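4.2 Letter color and reading distance in homemade signs

The most rewarding part of the Onholm survey was the wall lettering. We had expected hand-cut letters to be a small side topic, something to fill a paragraph after the printed posters, and they ended up giving us the richest material in the whole study! Of the 681 signs recorded in community halls, school corridors and shop windows, 158 were made from separate cutout letters, and these showed a wonderful range of choices in color, size and spacing.

Araceli Cuautle and Maja Kołodziej coded each sign for letter height, number of colors and the tone of the background. Readers then walked slowly toward the sign until they could say the word aloud, and we marked the distance on the floor. Kołodziej's earlier work in Starnby used a fixed chair and a sliding board, a method we liked very much but could not fit into narrow corridors.

Dark backgrounds did very well. Pale letters on black cloth were read from farther away than the same letters on cream paper, and mixing several bright colors within one word did little harm as long as every letter stood out clearly from the cloth (Figure 7). Arched words were slower to read than straight ones, though the makers we spoke with were fond of them and had no plans to give them up.

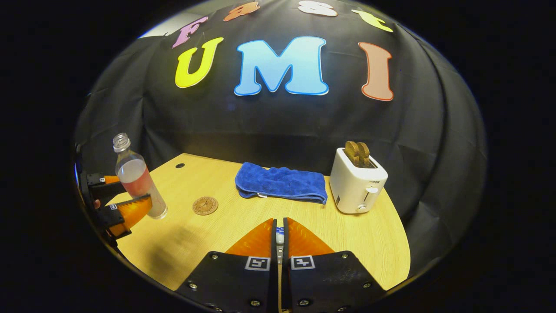 Figure 7. Cutout letters in mixed colors on black fabric, with a smaller word arched over a larger one.

Does a sign need a single letter color to be read quickly? Contrast with the background mattered far more in our readings, and many of the multicolored signs were read as quickly as the plain ones.

Spacing was the surprise. In 82 of the cutout signs the gaps between letters varied enough to notice from the doorway, and we had guessed that these would be the slow ones. Short words hardly suffered at all. Longer words did, above all where a wide gap fell in the middle and readers took the two halves for separate words. Bảo Nghiêm suggested sorting the signs again by word length, and once we had done so the pattern was lovely and clear.

We left 13 signs out of the distance readings. Most hung in stairwells where a straight approach was impossible, and the others had been taken down by the time we went back in May. Their colors and letter heights remain in the full table.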